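Newsletter > Reviews > Kits and Services

Latest | Reviews | Letters | Back Issues

Before you pay for the Skalten kit

The pitch from Zerkska is simple. You rent a pair of Skalten hand-held grippers, you do your own chores with them, and the company turns the recordings into training data for whatever arm you own. The brochure promises "100 usable demonstrations before lunch." We had the kit through April and I would like to know whose lunch.

Setup took Wichai Nakpan 22 minutes on a good morning. Calibration is a separate step, and the manual covers it in one paragraph that sends you to a web page that wouldn't load for us. After that you pick up the grippers and find out how little you can feel through them. Yaowalak Inthanon has done this kind of work before and she was still slow with the tableware set.
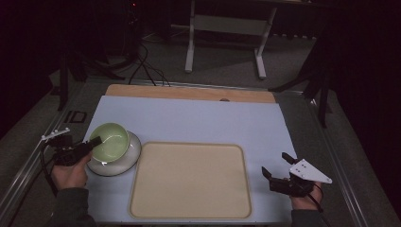
Skalten grippers at the table, with the green bowl, saucer and tray.

Of our first 100 takes, Zerkska's own checker threw out 13. That's not terrible. What bothered me is that it gave no reason for any of them, and when we wrote to support we got a link to the same dead page. Yaowalak watched the rejects back and couldn't tell most of them from the ones that passed.

Then there are the cables. The sales page uses the word "untethered" twice. Ours had a cable on each gripper, and reaching across the table meant minding both.

The older Celtar kit is clumsier in the hand but it lets you keep your raw files. Zerkska holds on to them unless you move up to the Wiriya plan, a detail I found in the contract and nowhere in the pitch. Ask for that in writing before you sign. The grips themselves are comfortable, I'll give them that, and Wichai liked them enough to want another month. I sent ours back.

We use cookies to remember your reading preferences. Accept | Manage settings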